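Work & Workplace | Interviews | 6 min read

The plant rental firm that won't promise you cleaner air

I went to Denaldale expecting to be sold something. The woman who runs Horska has been renting plants to offices for most of her working life, and the trade she works in makes some large claims: fewer sick days, sharper minds, happier staff, air scrubbed clean while you type. I had a folder of these claims under my arm. She asked to see it, read the first page standing up and laughed.

"I used to hand out one like that," she said. "I stopped in the end. It was embarrassing when somebody asked a second question."

She agreed to talk on the condition that I left her name out. Her customers know who she is, she said, and her competitors can guess. We sat in the back of the unit, between a potting bench and a radiator that clicked all morning, and I started with the air.

The air

The idea that a few pots will clean a room has been going round for decades. It rests mostly on tests done in small sealed chambers, and an office is a leaky box with a door that opens all day. Did she believe any of it?

"A plant does something. I'm not going to tell you it does nothing. But if your office smells of carpet glue, open a window. You would need to fill the place until you couldn't find the desks, and then you'd have a damp problem, and then you'd ring me about the flies."

I pointed out that the claim still appears on the websites of several firms, including one she buys stock from. She shrugged. "Kwiatkowski grow lovely plants. I don't buy the website."

And productivity? Here she was less willing to be pinned down. People tell her they like the plants. They complain when one is taken away. She has never seen a customer measure anything before the plants came in, so she doesn't see how they could know what changed after. When one manager told her that output had gone up by a certain percentage in the spring, she asked him what else had happened. They had moved half the team to a different floor and bought a new coffee machine.

"So maybe I should be renting out coffee machines," she said.

The money

Horska charges a small office £70 a month. For that you get the plants, the pots and a visit every fortnight, and anything that dies is replaced. I said this seemed like a lot for a few things I could buy in a garden centre on the way home.

"It is a lot. You're paying for somebody to water them. If you've got a person in the office who will do that properly, all year, including over Christmas, then save your money. I tell people that on the phone. Some of them do go and buy their own."

How many of those come back? She wouldn't give me a figure. "Enough" was all I got, which is the sort of answer I'd have marked down anyone else for, and I told her so. She said her records weren't kept that way and she wasn't going to make a number up for me.

She did have one for the losses. Last year she replaced 300 plants. I had assumed the cause would be neglect, and she shook her head before I had finished the sentence. It is nearly always water. Three people each think that they are the only one looking after the thing by the window. There is also the end of somebody's tea, tipped in on the way to a meeting, and a surprising amount of fizzy drink.

The heating does the rest. She dreads March, when buildings are still running warm and the sun has started to come in low through the glass. "Everything looks fine and then you get a run of brown edges. People ring up and ask for feed. They always want feed. It doesn't need feed, it needs moving a yard to the left."

What goes where

I asked for some advice that a person could use without paying her. She was happier here, and spoke faster.

Don't start with flowers, was the first thing. Flowering plants sell the idea in the showroom and then they finish, and people take it personally. If you want them, treat them as you would a bunch from the shop and don't keep the pot on the sill for months hoping. Variegated leaves want more light than plain green ones. Broad leaves need a wipe, or they go grey with dust -- she uses a wet cloth and nothing else, and thinks leaf shine should be thrown in the bin.

Then the pots. Most offices ask for white, because the desks are white and somebody has a picture in their head. She'll supply them, though she says they show every splash. Inside each one there ought to be a plain plastic pot with holes in it, and you should be able to lift that out and look. If there's water sitting in the bottom, tip it away.

She is relaxed about what people put in between. China cats, seasonal bits and pieces, a gnome in one accountant's. A group on one table will always look better than the same plants dotted round the walls, in her view, and they're easier to water as well. Mixed heights, one thing with flowers if you really must, something silly if you like it.

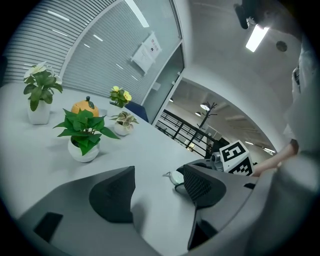
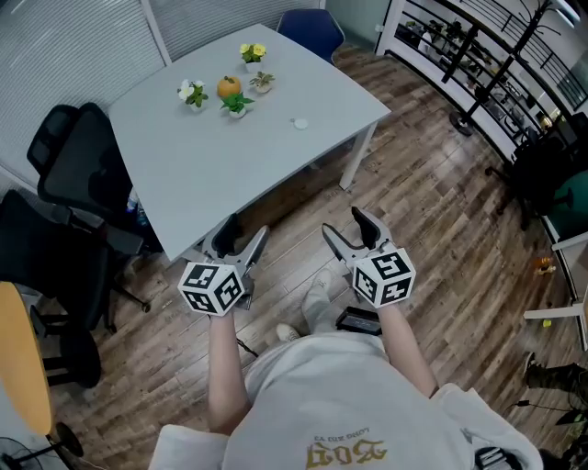 The bit I didn't expect

I had one page left in my folder, the one about wellbeing, and I nearly didn't bother with it. She brought it up herself.

There is a call centre out at Pastholm, a long low building with small windows, where she lost the contract after a change of management. The plants had to come out. When she arrived with the van, four of them were missing and no one on the floor would say where they had gone. She found one in a stationery cupboard with the door propped open for light. She left it there and wrote it off.

I said this was a nice story and proved very little. She agreed. "You asked me if it makes people happier and I don't know. I know they hid them."

I asked what she kept at home. One aloe, it seems, on the kitchen windowsill, a present. She forgets to water it.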